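Bendach House Residents' Social Group
Minutes of the January meeting, held in the front lounge at 2 p.m.

Welcome and apologies
Aled Kneath took the chair and thanked everyone for coming out in such miserable weather, and for bringing so much cake that we had to borrow a second table from the hall. Apologies were read from the ladies on the top floor, who have colds and are being very sensible about it. The last minutes were agreed, once the spelling of Visser had been put right.

Lounge furniture
The two armchairs from Visser have come at last, and they are every bit as comfortable as the ones we tried in the store (several members tested them at length during this item!). Aled will ask whether the old green chair can go to the reading corner. There was a good deal of fondness for it, wobbly leg and all, and it was agreed that it should be mended before anyone sits in it again.
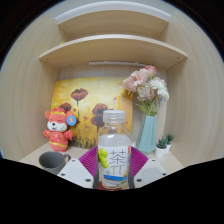

Drinks for the shelves took up a happy half hour, as they usually do. We all like being able to help ourselves when we come in from a walk, and the general feeling was that there should be more to choose from than coffee and orange squash. The bottle with the yellow-green grapes and the big 茶 on its white label was much admired, and it was explained for the newer members that the character means tea. Agreed that we keep a few bottled teas in the pale wood-grain nook, and that anyone who finishes the last one writes it on the pad by the door. The drinks budget was set at $100 until spring. Aled will do the first shopping trip and would be glad of company and a strong pair of arms.

Spring lunch
Fistis can let us have the long table by the window and will hold it for us until the end of the month. Names on the sheet, please, with a note of anything you can't eat. There was a lovely, rambling talk about last year's lemon pudding, and Aled promised to ask if it is still on the menu.

Any other business
The Flurkeo board game is missing its dice. Please look in your coat pockets and down the sides of the sofa.

Meeting closed at 4 p.m. Next meeting in February, same room, same time.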